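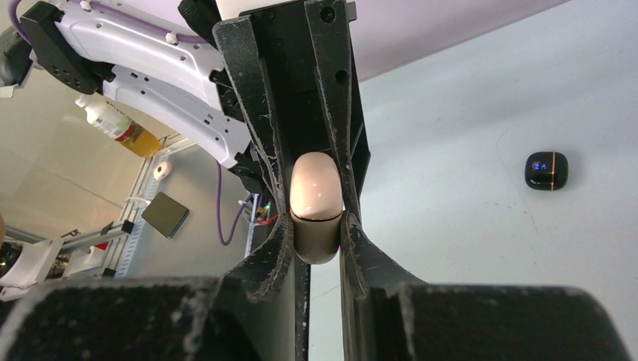 Two grippers on one small case, seen from the wrist camera of the lower one.

Iminari two-finger gripper, pair — review after a summer of use
Posted Thu 1 October

I bought two of these grippers in May for our bench in the Zornembridge workshop, one for each arm. Before that we used the Lerkum parallel gripper on both sides, and I still keep one Lerkum mounted on a third arm, so I can compare. English is not my first language, please forgive if some term is not the one you use.

What we do with them: small consumer items, mostly cases and lids, passed from one arm to the other and sometimes opened between the two. Glossy plastic is the worst material for this. It slides and it turns. A rounded case like the pinkish one is a good test, as the fingers have only a curved side to hold and the seam goes across the middle, so each gripper should stay on its own half.

Grip

The Iminari fingers are long and they come together toward the tip, so two grippers can reach the same object from opposite directions without the bodies meeting. With the Lerkum I could not do this on anything shorter than a pencil box. The jaws there are wide and flat, which I like very much for square parts, but above and below a small case they simply hit each other.

Holding force is enough. I did 157 handovers with the same case over one week and had 7 drops. With the Lerkum on one side and the Iminari on the other I had 23 drops in the same number of tries. I do not say it is science, it is one case and one table, but the difference was clear to me and I changed the second arm also.

The finger has no rubber. You can order soft pads from the same shop, and I recommend them if the surface of your object is important. I tried the pads for two weeks and took them off again, because they made the tip too thick to go into the seam.

Finish

This is my biggest complaint. The black finish does not stay. On my upper gripper both fingers are chipped along the edge and the pale metal comes through, and the end of one finger is worn quite broad. The lower pair is scuffed too. It does not change the grip, but the bright spots give reflections, and my object detection was sometimes unhappy about it. For this price I expected a harder coating. The Lerkum jaws are older and they look better.

Wrist camera

The camera bracket is sold separately. It sits close, and you get a very near view of the fingertips, which is what I want for the last centimeter. The price of this is that the gripper blocks fill the lower part of the view and are never in focus. If you need to see the table in front of the hand, buy a second camera and put it somewhere higher. I set the exposure by hand; on automatic it went up and down each time something shiny turned.

Cables

No cable guide in the box. I fixed mine to the arm link with small white cable ties and left a loop hanging for the wrist to turn. Leave more than you think. My first loop was too short and pulled the connector out at full rotation — my mistake, but one line in the manual would help.

Controller

I run both from the Ó Néill controller, the 2-channel version. Setup took me one afternoon, most of it finding out that both grippers come from the factory with the same address. You must connect one alone, change it, and then connect the other. After this it was without problems. Opening width can be set for each gripper, the force only in coarse steps.

Would I buy again? Yes for the handover work, with spare fingers in the same order. For boxes and flat parts I would stay with the Lerkum and keep the money. I have asked the shop if the fingers can be had in bare metal without the black, and I will add the answer under this review when it comes.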